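Setting up your Storkden audiobook player, part 2: Loading your first mystery

1. Hold the round button until Storkden says hello, which can take about 5 seconds, so do be patient with it.

2. Pick a title from the Berorik shelf. If you love a good long detective series, start with book one, or you'll hear who did it far too soon!

3. Press Play and settle in.
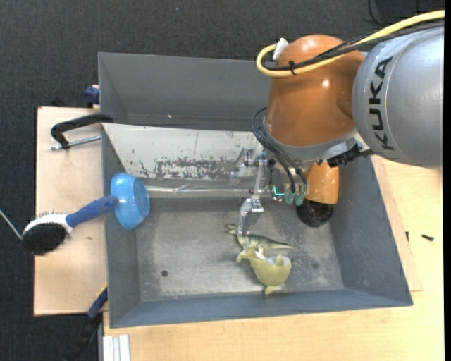 Note: the sleep timer stops at the end of a chapter, so you won't miss a clue.

Caution: removing a title also clears your bookmarks.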